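Talks » Household machines » Speaker notes

Can it tidy up yet? Notes for the September evening

Welcome everyone, let the people at the back find a chair, and don't rush the start (I always rush the start). Say that the practice rooms tonight are computer-made, and that Gestinik is the software we build them in. Then show the three views and let people look for a moment before talking.

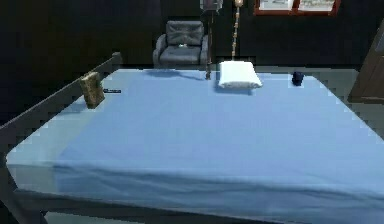
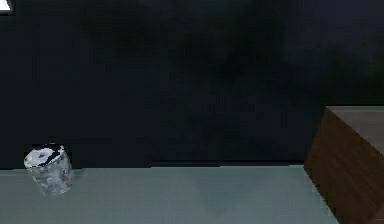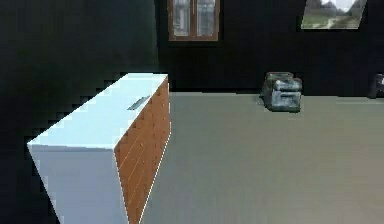 Three simulated views: a bed, a small jar, a toaster on the floor.

So, the question my aunt asks every time I visit is when she can have one that makes the bed. My fair answer is that I don't know, and I'd like to spend a good part of the evening on why I don't. Picking up a towel sounds like nothing at all, but cloth changes shape as soon as you touch it, and glass is a nuisance too as it borrows its colours from whatever is near.

Go through the Wostis trial slowly here. We gave it 500 tidying jobs, all simulated, and it finished 318. I was delighted, and then I remembered that I'd be cross with a dishwasher that did that! Each job was allowed up to 20 minutes.

Mention Lu, the older program, which managed 213 on the same jobs. Pause for questions, there's usually one about stairs. Then on to Aliter and the shop-floor shelves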